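Visit notes - Ezeani lab open day, Betulville, 10/9/20

Got there late, parking was full by the old mill so I missed the welcome talk. No big loss, the slides are supposed to go online in December.

Main thing I wanted was the Drerngate group. They train arm policies in simulated kitchens and then ask a simple question - does a score in the sim tell you anything about the score on the real arm? Most places just assume it does. They ran 4 policies, each one 200 times in the sim, so 800 rollouts total. Then the same tasks on a real bench, 300 trials split between them. Ranking came out the same both ways. Gap between best and worst was smaller on the real arm, and they were pretty open about that.

The sim kitchens are built in a tool they call Jaton. You get a base layout and it changes what's on the counters and stove, so a policy can't just memorize one setup.
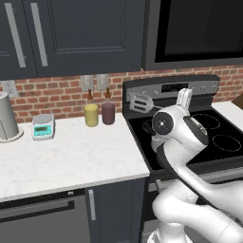
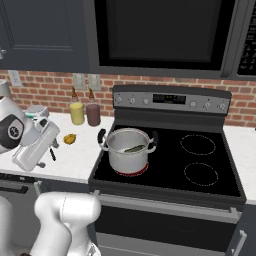

Brick wall, black range, two bottles by the stove in both.

Part I liked best was how they score. No single pass/fail at the end. Each task is cut into stages - reach, grasp, move, release - and a rollout gets credit for how far it got. Sounds obvious but it changed the order of the two middle policies compared to there old scoring. One of them reached well and then fumbled nearly every release.

Asked about lighting. They vary it, but only a little, and the presenter said it mattered less than camera position. Shift the camera a bit and the weakest policy falls apart. Would of liked a plot of that, they only had it as a table on a poster and the print was tiny.

Contact physics still the weak spot. Thin handles and anything that rolls. They leave those tasks out of the ranking for now, worth remembering when you read the headline result.

Skipped the drone room, line was out the door. Coffee decent. Poster PDFs at the front desk if you ask - I grabbed the Jaton one and the scoring one, will put both in the shared folder.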